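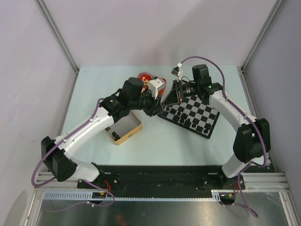
Purutura Chess Club to Open Evening Room for Adult Beginners

The chess club in Purutura will open a second room in March for adults who have never played the game, or who stopped playing after school. The room will be open on weekday evenings, and the first lessons will be free for residents of the town.

The club has 82 members now, and most of them are under the age of sixteen. For several years, parents who brought their children to lessons have asked if they could also learn. Until now the answer was no, as the club had only one room and the children's groups filled it until closing time.

The new room is on the upper floor of the old Kultar library building, above the reading hall. The town has agreed to rent it to the club at a low price for 4 years. It needed new lights and a second door, and this work was finished in the winter.

Abbas Bagheri, who will lead the beginner lessons, said the course is made for people who feel shy about starting late. It will have seven evenings. In the first two, the students will learn how the pieces move and how a game ends. Openings will come only later, and no one will be asked to memorize long lines of moves.

"An adult wants to know why, and a child wants to play," Bagheri said. "So with adults we must speak more, but not too much, or they will never touch a piece."

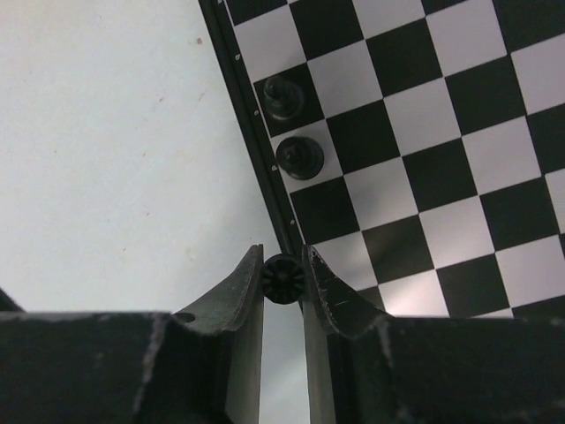 Enache said the free lessons are welcome, but that the starting hour of six in the evening is too early for people who work in Sosus and come home by the late bus. The club answered that it will try a later group if enough people ask for it.

Students do not need to bring anything. The club will lend boards and clocks in the room, and a small number of sets can be taken home between lessons against a deposit.

After the course, students may join the club at the normal yearly price or take part in open evenings without membership. A friendly tournament for beginners is planned before the summer, with slow games and no ratings.

Names can be left at the library desk during opening hours. Each group will be kept small, and people who do not get a place will be put first on the list for the next course.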